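木头玩具用久了怎么翻新：我自己的一套做法

家里有小朋友的应该都懂，木头玩具买回来头一个月漂漂亮亮的，过一年再看，边角磕了，漆面发乌，摸上去还有点黏手。我以前都是直接收进箱子里眼不见为净，去年开始自己动手翻新，到现在弄过好几批了，积木、小车、过家家的菜和水果都有。今天把步骤写一写，都是土办法，工具也简单，周末一个下午加几个晚上就能搞定。

先说要准备什么：
砂纸两种，200目的和更细一点的，细的那种有什么用什么，我家用的是以前磨门框剩下的
食品级的矿物油一小瓶
蜂蜡一块
旧棉T恤剪成的布块，多剪几块，真的很费
白醋、中性洗洁精
一只不要的牙刷
补色用的水性颜料，要买写明可以给儿童玩具用的

第一步，清洁

千万别泡水！我第一次就是图省事，整盆积木倒进洗手池里泡着，自己去做饭了，回来捞出来当时看不出什么，晾了两天，有几块直接裂了缝，心疼得不行。木头吃水会胀，干了又缩，漆就跟着起皮。

现在我都是一盆温水滴几滴洗洁精，布拧到很干再擦，缝里用牙刷蘸一点点水刷。黏手的地方用白醋兑水（一比一就行）擦两遍，味道散得很快，不用担心。擦完马上用干布再过一遍，摊在毛巾上晾一夜，别放太阳底下晒，也别放暖气上。

第二步，挑一挑

晾干以后一个一个过手。我一般分成三堆：只要上油的、要打磨的、没救的。没救的标准很简单，裂缝能塞进指甲，或者掉了小零件会变成吞咽危险的，直接扔，别舍不得。原来的漆大片大片剥落、又搞不清楚是什么年代什么漆的老玩具，我也不建议自己磨，粉尘吸进去不好，摆在高处当个纪念算了。

第三步，打磨

只磨有毛刺和磕坏的地方，顺着木纹走，手要轻。先200目把毛刺去掉，再换细的磨到摸着滑溜溜的为止。小东西不好拿，我的办法是把砂纸铺平在桌上用胶带贴住四个角，拿着玩具在上面蹭，比拿着砂纸去磨玩具顺手多了！这招是邻居Normunds Kairys教我的，他自己做木勺，我还跟他借过一回台钳，不过小玩具用不着那么大的阵仗。

记得戴口罩，磨完用微湿的布把粉擦掉，等干透再往下做。

第四步，补色

有漆的玩具才需要，原木的跳过。颜料别一次涂厚，薄薄两层，中间等它干。颜色调不准没关系，我给一个番茄补的红明显偏橘，小朋友完全不在意，还说那是熟了一半的番茄，哈哈。
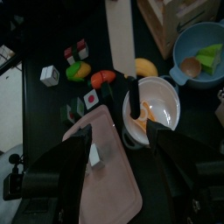 补完色放一个晚上再碰，急着玩的话颜色会粘到手上。我一般趁孩子睡了弄，第二天藏在柜顶上，等她问起来再拿下来。

第五步，上油打蜡

油蜡可以自己做：四份矿物油一份蜂蜡，隔水加热化开，搅匀，倒进小罐子里放凉，会变成软软的膏。布上挖一点点，在木头上打圈抹开，等40分钟，再拿干净的布用力擦掉多余的。擦到不油手才算好，偷懒不擦干净会招灰，过几天又黏了，前面全白干。

上过漆的表面不吃油，抹了也是浮在上面，所以只给露出木头的部分上就好。另外别用厨房里的食用油代替，放久了会有哈喇味，我闻过一次就再也不想闻了。

擦过油的布不要团成一团扔垃圾桶，摊开晾平了再丢。矿物油还好，有些人用的是亚麻籽油，那个团起来是真的会自己发热起火的，养成习惯比较保险。

几个常被问到的

多久做一次？我家是一年一次，通常在五月，天气暖又不太潮。玩得凶的可以中间补一次油。

二手买来的能不能这样弄？可以，清洁多做一遍就好，漆的来历不清楚的参考上面第二步。

磁铁那种切切乐怎么办？磁铁松了的先别给孩子玩，能整块换掉就换掉，我自己不敢用胶水粘了再给小孩，磁铁吞下去是很危险的。

油蜡膏没用完的盖好放阴凉处，我那罐放了大半年还是好好的，顺手拿来擦木砧板也行。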